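Sourdough starter keeps going flat in cold weather, feeding schedule?

Home Baking Board > Bread > Starters and Levains

dayana_alvarado
Hi everybody, I've been reading this board for a long while but this is my first real post, so please bear with me. I have a rye and white starter that my neighbor gave me when I moved to Naston, and all through the fall it behaved beautifully. It doubled in four hours, it smelled like apples, and I was feeling pretty proud of myself. Then February came along and now it just sits there. I get a few bubbles on top and a layer of gray liquid by the next morning. I feed it once a day with equal weights of flour and water and I leave it on the counter by the window. The kitchen gets chilly at night because we turn the heat way down. Should I be feeding it more often, or less? I've heard both and I'm a bit lost.

gilberto_r
Welcome, Dayana! Please don't throw it out, whatever you do. The gray liquid is just hooch and all it means is that your starter is hungry. Pour it off or stir it back in, either one is fine (I stir it in, I like the sour taste). I would go to two feedings a day, morning and before bed, for a week and see if it perks up.

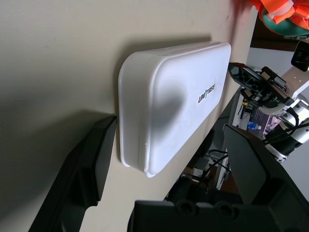

And use some whole rye in every feeding, even just a spoonful. My mother kept hers on rye alone in a clay crock for as long as I can remember, and it lived through winters a lot colder than what we get now. She wrapped a dish towel around it and that was the whole system.

Oliwia Stępień
I'm going to disagree with Gilberto here, and I hope he'll forgive me as he always does. If the kitchen is cold, feeding more often can make things worse. The yeast is slow, so when you feed it again before it has worked through the last meal, you keep thinning it out. I did exactly this my first winter in Tedoldale and I ended up with a jar of paste. What helped me was keeping it warmer and feeding it only after it had risen and started to fall back. Some weeks that was once a day, some weeks a bit less.

Dayana, try the oven with only the light on. Put a big note on the door, please. I once preheated for a lasagna with the jar still inside, and we do not speak of that starter anymore.

gilberto_r
Forgiven, Oliwia, but she has hooch every morning! A starter that isn't eating doesn't go gray on you overnight. That one is eating and running out of food.

Oliwia Stępień
It can separate when it's sluggish and too wet as well, though. Equal weights is fairly loose if most of the flour is white. I'd like to know what flour it is and what it smells like before we send her off to feed it all day long.

dayana_alvarado
Thank you both so much, I didn't expect answers this fast! The flour is the all-purpose from Pacheco, the mill store out on the county road, and the rye is from there too. The smell is sort of like nail polish, and my husband asked me if I was painting something. I haven't tried the oven light but I will tonight, with a note on the door.

gilberto_r
Nail polish is hungry. I rest my case.

Oliwia Stępień
All right, nail polish does sound hungry, I'll give you that one. I would still warm it up first, though.

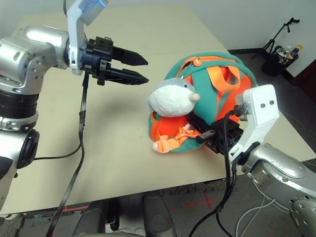
Another thing worth trying is a bigger meal instead of a second one. Keep a small spoonful of the old starter, and give it four times its weight in flour and the same in water. It has plenty to eat that way and you don't have to get up early for it. If it looks runny, hold back a little of the water until it's like thick pancake batter.

Jhonatan E.
Butting in because I had the same trouble and fixed it with the water. Mine was coming straight from the cold tap, and in winter that is really cold. I started using water that feels barely warm on my wrist and it was rising again in 2 days. I didn't change anything else, same jar, same flour, same cold kitchen. I bake one loaf a week, nothing fancy, so take it for what it's worth.

daiane_rocha
Also get it away from the window, Dayana! Mine lives on top of the fridge toward the back, and it's so much happier up there. I put a rubber band around the jar at the level where I fed it so I can see how far it's gone — I was only guessing before that, and I was usually guessing wrong.

dayana_alvarado
Quick update for all of you lovely people. I did the oven light, the warm water and Oliwia's bigger meal, and I moved the jar when it's not in the oven. This morning it was up past the rubber band and nearly double, with bubbles all down the side! The smell is more like yogurt now. I know I changed everything at once, so I can't say who was right, sorry. I'm going to try a plain loaf with it and I'm a little nervous.

gilberto_r
Wonderful news! Do a small loaf, and let the dough go longer than the recipe tells you. In a cold kitchen mine sits out most of the day.

Oliwia Stępień
Agreed with Gilberto, for once. Watch the dough and leave the clock alone. And take the note off the door only when the jar is out, please.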